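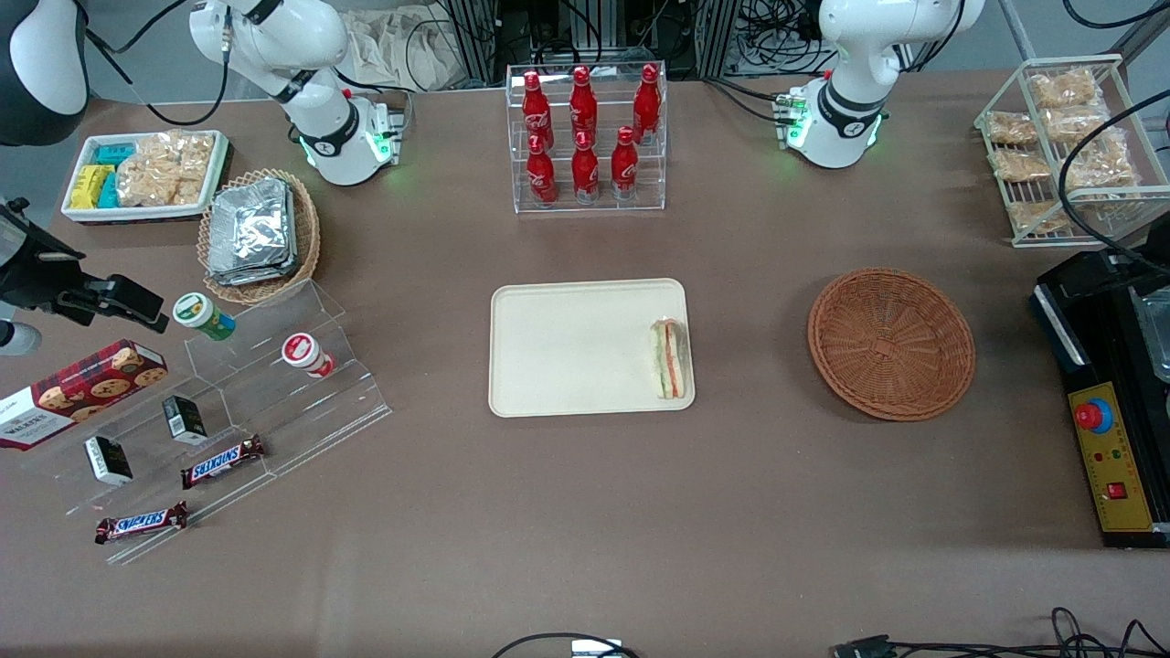 Snack packing bench with two arms, Trerkoden break-room counter.

Before the November budget closes, a word on the Neltix quote. Two arms, one table and a year of support look affordable on the first page. Page two is where I slowed down. Grippers are priced apart, spare fingers are priced apart again, and the 60 days of setup help start when the crate ships. I would like that clause changed before anyone signs.

The job itself is modest: take a wrapped sandwich, put it in a basket, move on to the next item. We fill 383 baskets in a normal week, and the sales sheet assumes more than 2,000. At our volume the payback figure they gave us is wishful.

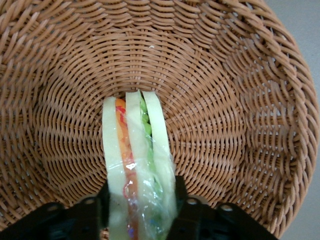
Wrapped food is also the part I would test hardest. Film creases, bread gives, and a grip setting that suits a candy bar may not suit lunch. Zunix offers an 11-week rental with the grippers included, and Vukčević will quote for service only. Get both in writing, and ask each of them who pays when a finger wears out. My vote is to rent first and leave the purchase line blank until we have our own numbers.

Contact the newsletter desk | © Trerkoden | Back to top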